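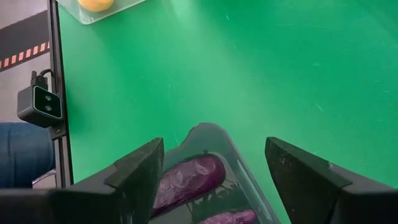

Green table and bin, Plurkonwood.

PLURKONWOOD GROWERS' STORAGE GROUP
Minutes of the regular meeting, Sep 19, 2022

Present: Chepkoech Biwott (chair), Pushpa Sachdeva, Fereshteh Shokri, Shu-fen Pan (minutes)
Absent with notice: Patricio Mansilla

1. Previous minutes
Approved with one correction. Under item 4, "Lendell compressor" should read "Lendell condenser fan."

2. Cold room, north bay
F. Shokri reported on the humidity logs. The set point is 80 percent. Readings dropped below it on three nights, each time within an hour of the defrost cycle. The door gasket was inspected and is sound. The Derkach controller is still running the factory defrost schedule, which assumes a smaller room. F. Shokri proposed moving to a shorter cycle with a longer gap. Agreed for a trial period, with logs to be read again at the October meeting.
P. Sachdeva asked whether the potato and root storage could be held separately from the peppers during the trial. The south bay has shelf space but no humidity control. Left with F. Shokri.

3. Drainage
The floor drain by the loading door backs up in heavy rain. Sampaio quoted $374 to clear the line and fit a new trap. The quote does not include replacing the grate. Moved by P. Sachdeva, seconded by S. Pan, to accept. Carried.
C. Biwott to ask whether the line can be inspected beyond the wall — the site drawing stops there.
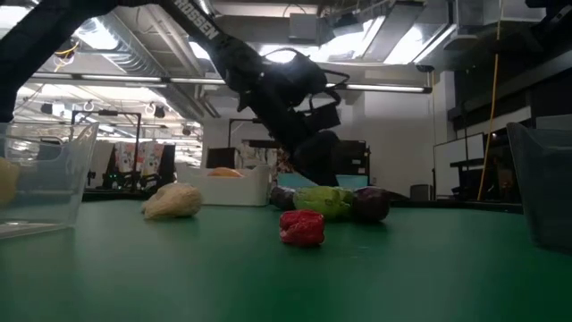 Table with bins, Plurkonwood.

4. Labels
Old and new lot labels are both in use. The old format has no bay code and cannot be sorted by location. Old stock to be used up on dry goods only. S. Pan to order 50 sheets of the new format.

5. Shelf loading
P. Mansilla's written note was read. He holds that the upper shelves in the south bay should not be loaded until the wall brackets have been checked. F. Shokri disagreed as to the lower row, which stands on the floor. Upper shelves to stay clear; lower row may be used.

6. Other business
Key to the meter cabinet is missing. Members to check their key rings.

Next meeting in October, date to be set by email.
Meeting closed at 8:10 p.m.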